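**Tustell 106 floral stem cutter, bench model**

Price paid: $200. In use since September, mostly on artificial stems with a wire core, plus some fresh roses and hydrangeas.

The Tustell 106 is a lever-operated cutter that bolts or clamps to a work surface. It has a fixed lower anvil, a curved upper blade and a sliding stop for repeat lengths. The body is cast, the lever is steel tube with a rubber sleeve. Rated capacity is 14 mm for fresh stems. The manual gives no figure for wired stems, an omission Tustell should correct.

**Setup**

The clamp opens to 30 mm. That covers most folding tables but not a butcher block top. Two bolt holes are provided for permanent mounting; bolts are not included. Assembly consists of fitting the lever and setting blade tension with the supplied hex key. Tension drifted in the first week and has held since it was reset with thread locker.

**Cutting**

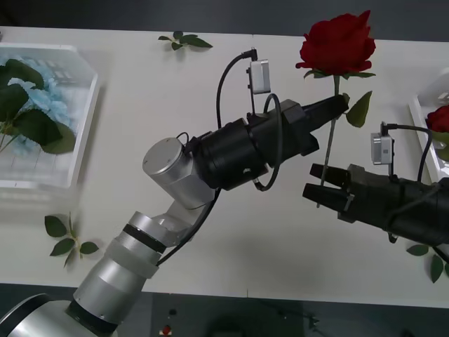
Blade geometry matters more than lever length on this type of cutter. The 106 slices at an angle as the lever comes down, so fresh stems are cut with very little crushing. Placement is the weak point. The stop only registers the cut end, and a top-heavy stem will rotate unless it is supported near the bloom. A single red rose held by its green stem just under the flower head, as it is in the photo, stays in line with the anvil groove. Held lower down, the same kind of stem tends to roll and the cut comes out slanted.

Wired stems need a full stroke. A half stroke bends the core and leaves a burr that will catch on floral foam. The older Maruyama cutter on the next bench has a notch for wire at the back of the blade, and the 106 would be better with one.

**Length stop and workflow**

The stop slides on a graduated rail, metric on one face and inches on the other. Markings are printed, not engraved, and the inch side has started to wear. Repeat accuracy is good once the knob is tight.

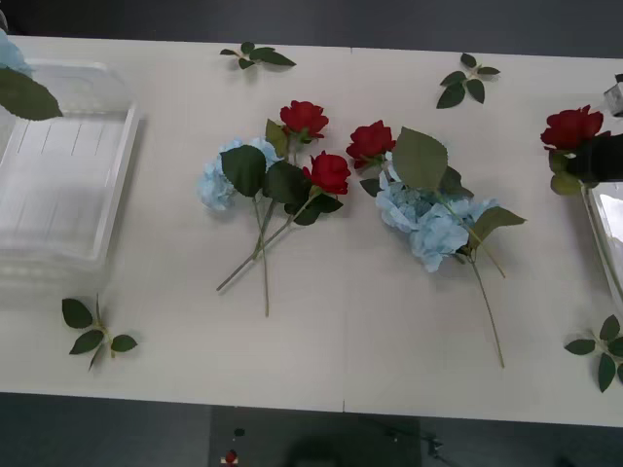 Batch cutting depends on how much clear surface there is on either side of the tool. The 106 has a wide footprint and throws offcuts to the right, so the finished stems should go elsewhere. A long white table with the clear plastic trays stacked at the left end, and the flowers and leaf sprigs laid out across the top, is the kind of layout that suits it. Shorter benches will need the optional Plaka catch bin, sold separately.

**Maintenance**

Sap should be wiped off after each session. The blade comes off with two screws and can be sharpened on a fine stone. Replacement blades are stocked by Clonden and fit without shimming.

**Rating:** 4 out of 5. One point off for the printed rail and the missing wire notch.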